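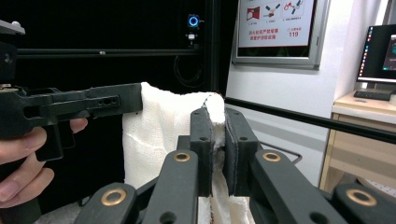
*Last changed: July 2026, T. Greenberg*

## Hand-held pair, pads and pivots, towel work

Continues the pad notes on the Index page. The December entry covers the molded cups and rigid parts; none of that is repeated below. Cloth only.

Two grippers under comparison, same linkage geometry, same dark gray plastic:

- **G-A**: brass-colored ring bushings at the pivots, thin black pads (Gulleck sheet, adhesive back).
- **G-B**: plain bored pivots, same pads to start with, Erkel foam later.

Both trigger operated. Dexter ran G-B for most of it, I ran G-A, and we swapped after the first block so the operator wouldn't be mixed up with the tool.

### Task

Pick the white towel by its upper edge, lift clear, hand over to the second gripper, release. The weave is coarse and loose and the top edge is frayed, so there's no clean hem to aim for. I'd prefer that to the hemmed test cloth. The hemmed one lets you get away with bad alignment.

Grasp scored at handover:

- **good** – single narrow fold, full pad contact, no creep on lift
- **shallow** – held by the edge only, creeps or twists
- **double** – picked up a second layer
- **miss**

### Results, thin pads on both

60 grasps each.

| | good | shallow | double | miss |
|---|---|---|---|---|
| G-A | 47 | 8 | 3 | 2 |
| G-B | 38 | 14 | 4 | 4 |

Most of the difference is in the shallow column. On G-B the fingers close slightly out of parallel, so the tips meet first and the lower part of the pad never loads. The towel then hangs from the tips and rotates as soon as it is off the table. You can feel it in the trigger too, a soft bit at the end of travel where the arms are taking up play and the pads are doing nothing.

On G-A the fold comes out vertical and narrow and stays that way. A corner of the towel often ends up standing above the fingertips. Doesn't matter for the hold. It does matter for the receiving gripper, see below.

Measured play at the fingertip, side to side, trigger fully closed on nothing: G-A 0.3 mm, G-B 1.1 mm. Dial indicator on the flat of the finger just under the upper hole. Fitzgerald repeated the G-B measurement after retightening every pivot screw and got the same value, so it's the bores. Retightening also made the trigger sticky, and he backed the screws off again.

### Foam on G-B

Swapped the thin pads on G-B for the Erkel foam to see if a softer face would make up for the play. Partly. Shallow grasps dropped, doubles went up. The foam rakes in whatever is under the edge, and with a folded towel that means the next layer. It also leaves lint on the face and the grip gets worse as the block goes on. Wiping with alcohol brings it back for a short while.

Stopped the foam block early, so no table. Not a fair count against the other two.

Conclusion for this pad on cloth: no. Could be worth keeping for the bagged parts Nantana is doing. Pads are in the drawer, labeled.

### Grip force

Load cell between the pads, trigger pulled to the stop, spring as supplied.

- G-A: 9 N
- G-B: 7.5 N

Same spring in both. I swapped them to check and the readings stayed with the gripper body. So the loss is in the G-B linkage, probably friction at the pivots plus the fingers going out of parallel. Haven't separated the two.

With G-A the towel alone never slipped after a good grasp. Added clip weights to find the limit and it started to creep at 440 g. Did not repeat that on G-B.

### Handover

This took most of the time. The receiving gripper comes in horizontally from the side with its body flat, the holding gripper stays upright. Things that went wrong:

1. The receiver comes in too high and pushes the loose corner down over the holding fingers. The corner then gets clamped with the fold and you can't release cleanly. Coming in below the clamping point fixes it.
2. Arm contact. The outer arms spread wide when the fingers are open, and they touch the other gripper before the pads reach the cloth. Closing the receiver halfway before approach gives enough room.
3. The bracket above the receiver has a small knob that catches the sleeve of the person opposite. Turn the knob to the far side. Dexter has done his, mine still to do.

Wubit asked if the handover could be done with both grippers upright. Tried a handful. The linkages foul each other every time unless the towel is held very near the end of its edge. Dropped it.

### Tracking while handing over

Ran the enclosure camera with its ring light on throughout. Light is blue and stays on blue the whole session, that's the normal running state, ignore the old note that says otherwise.

Log covers 107 handovers. Tracking was lost in 12 of them, all while the two grippers overlapped as seen from the enclosure side, all recovered after separation. Longest gap was just under a second. Moving the handover toward the monitor side of the table reduced the overlap but put the operator's forearm in the way, so no gain overall. Left where it was.

The Leung controller timestamps and the camera timestamps drift apart over a long run. Small enough that it doesn't affect the scoring above. It will matter if anyone wants trigger position against finger position. Fitzgerald is looking at syncing from the controller side and doesn't want the logger touched until he's done.

### Wear

G-A bushings: no visible scoring, no change in play before and after. Pads: right one has lifted at the lower corner, pressed back down, holding for now. If it goes again, replace both, don't mix old and new on one gripper.

G-B bores: gray dust on the inner arms at both pivots after wiping them clean at the start. Expected with plain holes. I would not put more hours on this one before it is reworked.

### Decisions

- Ream G-B and fit the same bushings as G-A. Nantana has the reamer booked.
- Thin pads on both from here on.
- Handover below the clamping point, receiver half closed. Goes into the operator sheet.
- Rerun the same block on reworked G-B before comparing anything else. No new cloth until then.

### Open

- Why G-B gives more misses as well as shallows. Play explains the second. Not sure it explains the first. Could be that the operator aims by the fingertip holes and they sit slightly off on G-B, needs a ruler.
- Spare springs: two weights in the same bag, unmarked. Wubit to sort.
- The coiled camera cable sits close to where the left-hand operator swings the gripper back. Nothing has caught yet. Tie it up before the next long block.
- Dexter wants a stiffer spring tried on G-A. Fine by me after the rerun – the trigger is already tiring toward the end of a block, so keep an eye on the score against grasp number.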